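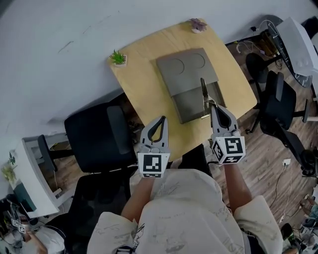

The quiet craft of keeping a gripper honest

Drolora's workshop, two floors above a bicycle shop in Quispe, smells faintly of coffee, and it is where I spent a very happy November morning learning how to look after a pair of hand-held grippers (they call the model the Bikeo, and they are terribly fond of it).

You work them as a pair, one in each hand, and the knife is the test everybody dreads! A thin metal handle will find any slack in the two curved fingers, so the lining inside the jaw gets wiped down first, then checked for shiny patches, and swapped if there are any.

Next come the white cubes with their black-and-white markers, which tell the software where each gripper is. A thumbprint on one can spoil a whole afternoon, so they are cleaned with a dry cloth and nudged to see that nothing wobbles. The cable gets a gentle tug, too.

A lining lasts up to 2000 grips, and the log for the right-hand one stood at 2062 when I arrived, so off it came, and the kettle went on while the new one settled.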